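Pokariの卓上片付けパック、30日お試しの所感を流していきます。長いです。ミュートしてください。当方、小さな撮影用キッチンの間借り人で、皿を洗うのは平気ですが、洗った皿を戻すのが死ぬほど嫌いな人間です。

まず名前の整理から。腕と制御箱を作っているのがSarkadmont、動きを覚えさせるソフトがUstwood、この二つをひとまとめにして月額で貸してくれるのがPokari。問い合わせ先は三つあって、三つとも最初に「それは他社様の範囲かと」と返してきます。チームワークがいい。

申し込みは9月。サイトには「届いたその日から、食卓にゆとりを」とありました。届いた日の食卓にあったのは緩衝材です。

梱包はとても良かった。皮肉ではなく、箱を開ける順番が蓋の裏に印刷してあって、その順番どおりに開けると本当に開く。ここまで素直な家電の箱は久しぶりに見ました。

組み立て自体は昼過ぎに始めて夕方には終わりました。台座を机の奥に固定して、腕を二本立てて、ケーブルをつないで、電源。工具は付属。六角レンチが付いてくる製品はたいてい六角レンチが一番よくできている、という持論があるのですが、今回もよくできていました。

マニュアルはPDFで748ページ。検索はできます。「皿」で検索すると、皿ばねの項目に飛びます。

仕方ないので「食器」で検索したら「本書では食器を対象物と呼びます」と書いてあり、「対象物」で検索したら全ページが引っかかりました。

設置で一番困ったのは机。腕が届く範囲に全部置け、ただし腕が通る場所には何も置くな、という指示がある。狭い台所で暮らしている人に「広い台所に引っ越してください」と言うのを丁寧にするとこうなるんだな、と思いました。

それでも茶色い天板の机をひとつ丸ごと明け渡しました。私は今、窓際の折りたたみ台でパンを切っています。家主はどちらなのか。

さて中身の話。パックには作業が5種類入っています。皿を立てる、皿を寝かせる、マグを掛ける、籠に入れる、扉を開ける。このうち「扉を開ける」はベータ扱いで、同意画面が別に出ます。同意画面の文面がやたら怖い。

教え方は二通り。腕を手で持って動かして覚えさせるか、操作器で遠くから動かして覚えさせるか。私は前者が好きです。重そうに見えるのに、教示モードに入るとすっと軽くなる。ここは値段なりの感動がありました。

ただ、手で教えると自分の癖もそのまま入ります。私は皿を置く直前に一瞬ためらう癖があるらしく、うちの腕も皿を置く直前に一瞬ためらいます。自分の背中を後ろから見せられている気分。

Ustwoodの画面にはこの「ためらい」を消すスライダーがあります。名前は「自信」。上げてみました。皿がラックに当たる音がしました。下げました。

自信はほどほどがいい、という人生訓を、月額料金を払って学んでいます。

作業の様子を貼ります。皿にかかりきりの腕と、オーブンのそばにいるもう一本。
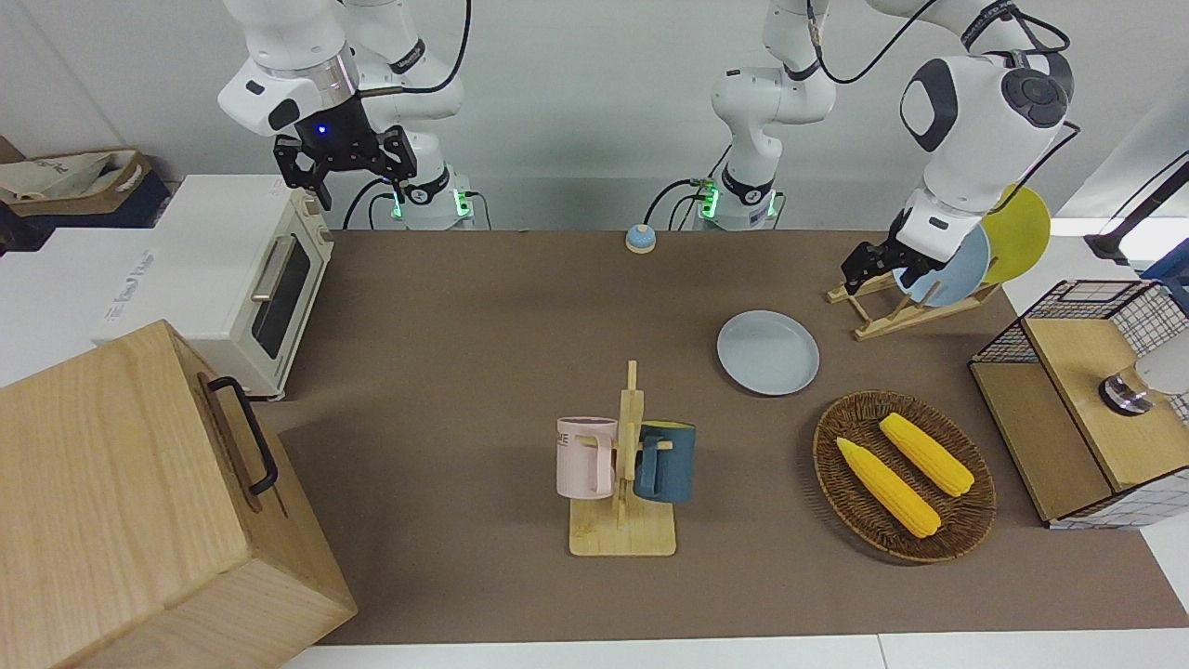
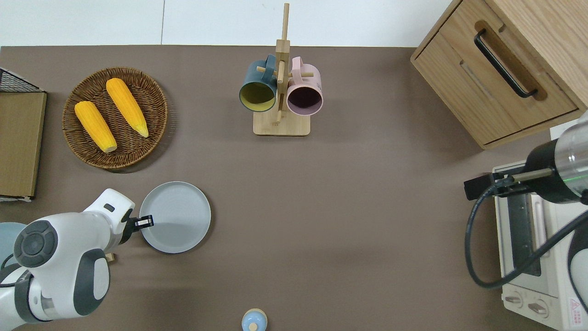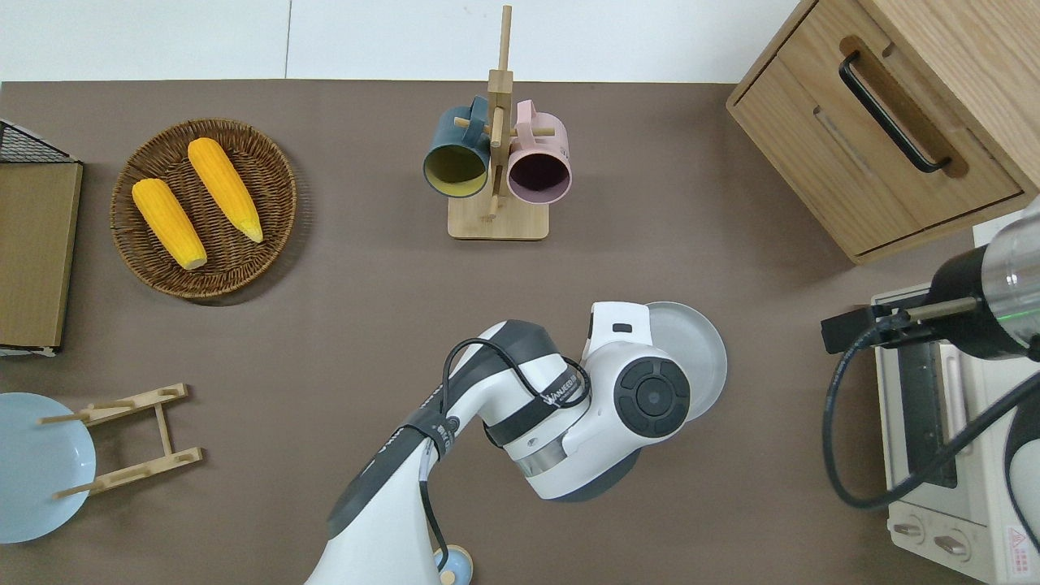
続けます。このパックの評価がいちばん割れそうなのが、腕二本の分担です。カタログには「両腕が息を合わせて」と書いてある。うちで見るかぎり、片方が働いているあいだ、もう片方はだいたい待っています。職場の既視感がすごい。

サポートに「右腕が働いていないように見えます」と送ったら、「待機は動作の一種です」と返ってきました。この言い回し、来年の査定面談で使わせてもらいます。

擁護しておくと、待つのには理由があって、二本が同じ空間に入ると干渉回避で両方止まるんですね。止まると私が復帰ボタンを押しに行く。つまり片方がおとなしくしてくれているほうが、私も座っていられる。

設定で「積極的な協調」というのも選べます。選ぶと、二本が同時に動き出して、真ん中で向かい合って、同時に止まります。狭い廊下で人とすれ違うときのあれです。お互いに譲って、お互いに同じ側へ避ける。

速さの話。遅いです。皿を一枚立てるあいだに、私なら全部戻してコーヒーを淹れて、飲まずに冷ますところまで行けます。でも私はやらないんですよ。やらない人間の速さは無限に遅いので、比較としてはPokariの圧勝です。

得意なのは皿。縁のある丸い皿なら、横から挟んで、起こして、差す。この一連がきれいに決まると、用もないのにもう一度寝かせて、もう一回やってもらいたくなる。片付けロボットを借りて散らかす回数が増えた人間がここにいます。

苦手なのも皿です。薄くて平たいやつ。机にぴったり付いていると指が入らない。縁を探して、滑らせて、縁を探して、という動きを繰り返して、最後に机の端へ押していこうとします。そこで私が叫んで停止ボタンを押す。

平たい皿の対策として、公式は「対象物の下に薄い布を敷く」を推奨しています。敷きました。布ごと持ち上げました。私もそう教えた覚えはない。

マグは思ったより良い。木の枝みたいなスタンドに取っ手を引っ掛けるだけなんですが、取っ手の向きを変えて渡しても、ちゃんと持ち直そうとする。持ち直す途中で一度置いて考え込むのも含めて、見ていて飽きません。

ただし取っ手が小さいマグはだめ。うちで一番かわいいマグは取っ手に指が二本しか入らないやつで、これは認識の時点で「円筒」と表示されます。円筒。贈り物でもらったのに。

籠に入れる作業はコーンで練習しました。表面がでこぼこしているので滑らない。Ustwoodの作例にも野菜がやたら出てくるんですが、たぶん同じ理由で、ああいう画面に豆腐が出てこないことに気づいてからは、作例の見方が変わりました。

豆腐はやるなと748ページのどこかに書いてありました。書いてあるということは、やった人がいる。

扉の話もしておきます。ベータの「扉を開ける」、うちではトースターオーブンで試しました。電源プラグは抜いて、です。同意画面にも抜けとある。取っ手をつかむところまではいい。そこから弧を描いて下ろすのが難しいようで、まっすぐ引こうとして、オーブン本体がこちらへ歩いてきます。

オーブンの足に滑り止めを貼ったら、今度は扉が開きました。初めて開いたときは拍手しました。一人で。夜の11時に。

そのあと閉められませんでした。「扉を閉める」はパックに入っていません。次の更新予定に入っているそうです。開けるだけ開けて帰る人、いますよね。

追加料金について。ここ、買う前に知りたかったところなので太字にしたいけど太字がないので大声で読んでください。新しい形の食器を登録するのに、一件3000円かかります。

手持ちの食器の形がばらばらな人は、ロボットより先に食器を買い替えたほうが安くつきます。私は登録を我慢して、似た形の皿の設定を流用しました。深さが違うので、毎回ほんの少し高いところから離します。心臓に悪い。

で、その食器なんですが、Pokariの推奨品というのがあって、Þrastardóttirという店の皿とラックなら登録料がかからないんです。店名の打ち方がわからず、注文より先に文字のコピー元を探しました。読み方は今も知りません。電話で問い合わせる用事ができないことを祈っています。

推奨品の値段を見て、そっと閉じました。登録料のほうが安かった。よくできた価格表です。

安全まわり。ここは茶化さずに書きます。非常停止は押せばすぐ止まる。人の手が当たったときも止まる。力の上限は最初から低めで、上げるには確認が二回出る。小さい子や猫がいる家で使う前提にはなっていない、と説明書の最初のほうに明記されています。読みましょう。最初のほうだけでも。

音は静かめ。関節が動くときにうっすら鳴るくらいで、換気扇を回していると聞こえません。困るのは完了の通知音で、明るくて、長い。皿を一枚戻しただけでファンファーレが鳴る。私が皿を戻しても鳴らないのに。

通知音は三種類から選べます。明るい、とても明るい、お祝い。「なし」は法人プランです。

ケーブルの取り回しは減点。腕の外側を這わせる方式なので、動きによっては輪になって垂れてきます。固定用のバンドは付属しているけれど、締めすぎると可動域が減り、緩めるとまた垂れる。ちょうどいい締め具合は図が一枚あるだけで、その図の縮尺が小さい。

照明にも好みがあります。夕方、窓から斜めに日が入る時間になると、急に皿を見失う。カーテンを閉めると見つける。うちの台所は午後4時から暗室です。

質問が来ていたので答えます。

「洗うのはできますか」→できません。水気のある場所は対象外。洗って拭くところまでは人間です。いちばん面倒なところが人間に残るのは、この業界のお家芸だと思います。

「拭かずに濡れたまま渡したら?」→滑ります。やりました。割れてはいません。心は少し欠けました。

「引き出しは?」→開ける動作を自分で教えれば、可能性はあります。うちの棚は取っ手が長いので相性は良さそうなんですが、「扉を閉める」がない以上、引き出しだけ閉められると考えるほど私も若くない。

「賃貸でも置けますか」→床や壁に穴は開けません。机に固定します。机には跡が付きました。机は私物なので泣くだけで済みました。

「返却は面倒?」→まだ返していないのでわかりません。箱は取ってあります。あの素直な箱に、逆順でしまえるのかどうかは少し楽しみです。蓋の裏に逆順は印刷されていませんでした。

Ustwoodのソフトについてもう少し。覚えさせた動きを一覧で見られて、名前を付けられるのは良いです。最初はまじめに「青い皿_縦置き」とか付けていたのに、今見たら「たのむ」「たのむ2」「たのむ本番」が並んでいました。どれが動くやつなのか自分でもわからない。

動きの再生前に、画面で予定の軌道を見せてくれる機能。便利。軌道が皿を突き抜けて表示されることがあって、初回は悲鳴を上げましたが、あれは表示だけの問題だそうです。表示だけの問題、表示以外で確認する方法がないと怖いんですよ。

更新は一度来ました。更新内容は「全体的な安定性の向上」。更新後、マグを掛ける動作が少し速くなって、皿のためらいが少し長くなりました。全体的には、安定しているのかもしれない。

途中から妙な習慣がつきました。腕が作業しやすいように、皿の向きをそろえて、間を空けて、取りやすい場所に置いておくんです。その手間でラックに戻せる。気づいてはいます。気づいたうえでそろえています。

来客の反応。最初は必ず「すごい」と言います。次に「これ、いつ終わるの」と言います。三番目に、たまらず手を出して自分で皿を立てようとするので、止めます。腕の可動範囲に手を入れないでください。皿は逃げません。

おかげで客が来ているあいだ、台所に人が寄ってこなくなりました。カタログの「食卓にゆとりを」はこの意味だった可能性があります。

向いている人。決まった食器で、決まった場所に、決まった手順で戻すものがあって、教える作業そのものを面白がれる人。教室や展示で動かしたい人にも合うと思います。通知音に耐えられるなら。

向いていない人。台所を早く片付けたい人。

Sarkadmontの腕そのものには、かなり好感を持ちました。止め方も、手で動かしたときの軽さも、変なところで手を抜いていない。腕だけの販売もあるようなので、自分でプログラムを書ける人はそちらを調べたほうが幸せかも。私は書けないのでPokariに月額を払い、「たのむ本番」を押します。

星を付けるなら、腕が四つ、ソフトが三つ、料金表がひとつ。箱は満点です。箱だけ別枠で評価させてほしい。

延長するかどうか、まだ決めていません。延長の案内メールは毎朝7時に来ます。腕の動作予約より正確です。

追記。料金表のことを書いたら、さっそくサポートから「ご不明点はございますか」と連絡がありました。平たい皿の拾い方を聞いたところ、「深い皿をご検討ください」とのことです。

追記2。深い皿を検討しています。

追記3。さっき「たのむ2」のほうが動くやつだと判明しました。布を敷かずに平皿が拾えた。理由がわからないので、机の上のものには一切触らずに今夜は寝ます。パンは立って食べました。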